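Sima laundry notes: README

Hi, and thanks for downloading this. Sima is the folder of notes, sheets and photos I've been keeping on how laundry gets done in a small room with one stacked washer and dryer. It started as a single text file on my desktop called "socks" and got out of hand, so now it has a name and a README like a grown-up project.

I'm Smaranda Neagu. I wrote most of it. Theresia Plattner did the stain sheet and fixed my spelling, and Genivaldo Holanda redid the folding section after he read my version and couldn't follow it (fair!).

What's in the folder

loads.csv is the big one. 874 rows, one row per load, with what went in, which setting, how long it ran and whether anything came out damp. The column called "grumble" is free text and I make no promises about it.

stains.txt is Theresia's. It's sorted by what got spilled, so you look up "tomato" and go from there. She insists on cold water first for nearly everything and I've stopped arguing.

folding.txt is Genivaldo's. Towels, shirts, fitted sheets, in that order. The fitted sheet part is longer than the other two put together.

room.txt has the measurements for the laundry corner and my notes on where things should go. If you only care about fitting a stacked unit into a tight spot, read this one and skip the rest.

photos/ is what it sounds like. They aren't matched to rows in loads.csv, so please don't try to line them up. I tried once and lost an evening.

About the stacked unit

I love a stack. I grew up with two machines side by side and a shelf over them that collected everything in the house, and going vertical fixed that for me overnight because there's simply nowhere to dump stuff. The price you pay is reach. The upper opening is high, and small things like to hide low in the drum where you can't see them unless you stand back a bit. One sock, one washcloth, the little bag you put the delicates in. I now run a hand all the way round the inside before I shut the door, and "check the drum" is its own column in the sheet.

Door swing matters too, and it's the thing I'd measure first if I were starting over. A round door opened all the way takes up a surprising amount of elbow room on its hinge side. In room.txt I've written down which way everything opens in my own corner, and I'd suggest doing the same with painter's tape on the floor before you buy anything.

Then the basket. Mine lives right at the foot of the stack while I'm unloading, and yes, I kick it. I've tried it on a stool (tips over), on a hook (too heavy once it's full) and on the floor a step to the side, and the floor keeps winning. Just keep the corners out of your walking line if you can. 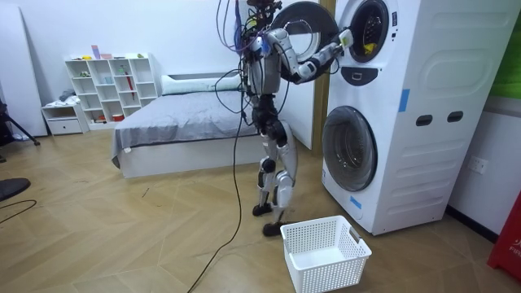 Petrică Căpraru wrote in to say that I've got the basket all wrong and it should go on a low cart with wheels, loaded from the dryer and rolled straight to wherever the folding happens. He used one for years at the Pima guesthouse and says he'd never go back to carrying. I can see it working if you have a flat floor from one end to the other. I have a doorsill, and I know exactly what would happen at that doorsill. Still, I've added a "cart" option to the basket column so the wheel people can be counted.

How I logged the loads

Nothing fancy. I kept a pencil on a string and a paper sheet, wrote the row down when the load came out, and typed everything up on Sunday with coffee. If a time looks suspiciously tidy, like exactly 70 minutes, that's me copying the number from the machine's display. The odd-looking times are from my kitchen timer, and I trust those a bit more.

A few columns that people have asked me about:

"mix" means I was lazy and put colors and lights in together. No judgment, please. There are a lot of these.

"soap" is in spoonfuls, my spoon, heaped. I use Stastau powder for most things and Ovham liquid for wool. If you use something else, just ignore the column and go by your own package.

"again" means the load went round a second time. It's nearly always towels. I pack them too tight, I know I do, and then I'm cross when the middle ones are still damp.

"shake" is whether I shook each piece out before drying. I started this in April after Theresia told me it cuts down on creases, and I really do think it helps with shirts! With towels I can't tell any difference, so I quit bothering with those.

Things that are missing or wrong

There are no rows for anything that went to the cleaner. No coats, no curtains, and the big quilt is its own sad story.

The first stretch of rows has no fabric column because I hadn't thought of it yet. I filled in what I could remember and left the rest blank. A blank there means "don't know", so please don't read it as cotton.

I typed "whites" and "white" and "Whites" in different places. Genivaldo cleaned up most of them, but if you're sorting by type you'll want to check for leftovers.

Weights are by hand. As in, I held the basket and decided. Light, medium, heavy, and one row that says "oof".

This is one household's washing, more or less, and a pretty towel-heavy one. I wouldn't use it to tell anyone else how often they should wash their jeans.

Using it

Take whatever you like. Copy the stain sheet and tape it up inside a cupboard door, that's what I did. If you print folding.txt, print it large, because you'll be reading it from across the bed with a sheet corner in each hand. If you put any of it in a newsletter or on a site, a mention of Sima and of Theresia and Genivaldo would be lovely.

The whole thing opens in any spreadsheet program and any text editor. loads.csv uses commas, and the grumble column also has commas in it, so tell your program to respect the quote marks or you'll get a very strange looking table.

Sending me stuff

Corrections are welcome, and so are extra stains. Alina Hodoroagă sent a great note on candle wax that will go in with the next update, and I still need something good on sunscreen, which has beaten me 2 summers running. Tell me the fabric, what you tried and in what order. It's fine if it didn't work, I want those too.

Next on my list is a sheet for lint (where it collects, how often I clear it, what I find in there) and a better sketch of the corner for room.txt, with the shelf drawn where it really is.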